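## 3. Hand pollination of squash under row cover

Squash gave us our happiest surprise of the season. We covered 16 rows at the Ullness plots from transplanting until harvest, which kept cucumber beetles out but shut the bees out too, so every female flower had to be pollinated by hand. We tagged 247 of them in all, and the fruit set was wonderful: 158 grew to market size!

Timing mattered more than we had guessed. Flowers worked before 8 a.m. took pollen readily, while those left until late morning often closed on us with the job half done (a lesson we learned more than once in July).
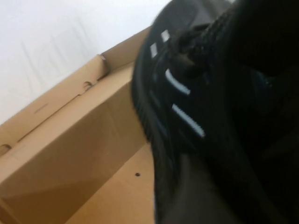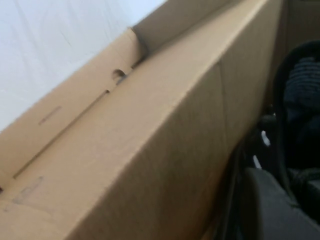

**Figure 3.** Black sneaker with pale stripes (first picture); tan cardboard box beside white fabric (second picture).

*Humaira Ansari, Finbarr Mac Carthaigh and Ka-ming Tu*
*Ullness Vegetable Trials*

We used one fresh male flower for every two females, with the petals pulled back and the anthers rolled gently over each stigma. A soft brush worked nearly as well and was much kinder to the plants late in the season, when male flowers ran short. The two methods gave fruit of similar weight, and we would love to see this repeated on melons, where the flowers are smaller and the work fussier.

Seed counts were just as exciting. A subsample of fruit opened in September held 2,778 full seeds, and the best-filled fruit came from flowers that had been visited twice in one morning.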